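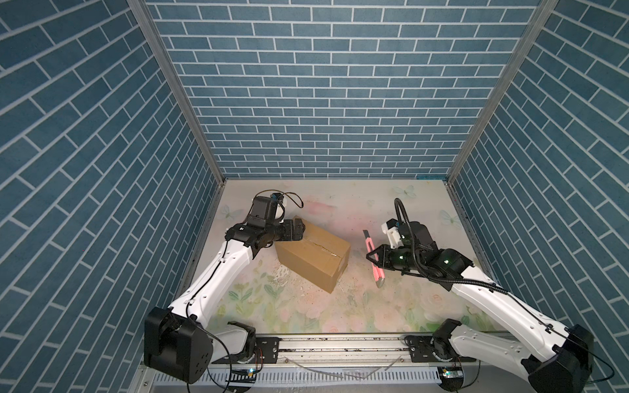
Blade depth when opening taped cartons

I open returned cartons for a small parts shop and keep nicking what is inside. Most are single-wall corrugated, shipped by Bristesik, with the top seam taped and little or no padding under the flaps. The knife is an ordinary utility knife like the pink one next to the carton, and the tape is clear packing tape over the top seam, a bit wrinkled in places. Last batch I cut through two manual covers and one cable jacket. How far should the blade be out, and is there a better place to cut than along the seam?

Asked in June · 560 views

2 answers

Accepted answer
Set the blade to 2 mm. Tape is far thinner than that, and a single-wall flap is usually 3 mm or more, so you will score the board at worst. The risk is the seam itself — the gap between the flaps has no board under it, and the tip drops straight in.

Cut the short overhangs at both ends first, where the tape folds down over the side panels. Then run the blade along the seam at 30 degrees or less to the surface, pulling, with your other hand behind the knife. Wrinkled tape catches a dull tip, so snap off a segment if yours is the snap-off type. If the knife won't lock at 2 mm, cut just to one side of the seam, over the flap, and peel the rest. Retract before you lift the flaps.

Reputation 2,415

Answer
We use Kivamel safety cutters at work, no problems. Or just use a key. For reusing the box I peel the tape from one end, takes longer but the flaps stay clean. Don't know about double wall.

Comment: A key tears the top paper layer if the tape is well stuck. Fine if the box is going to recycling.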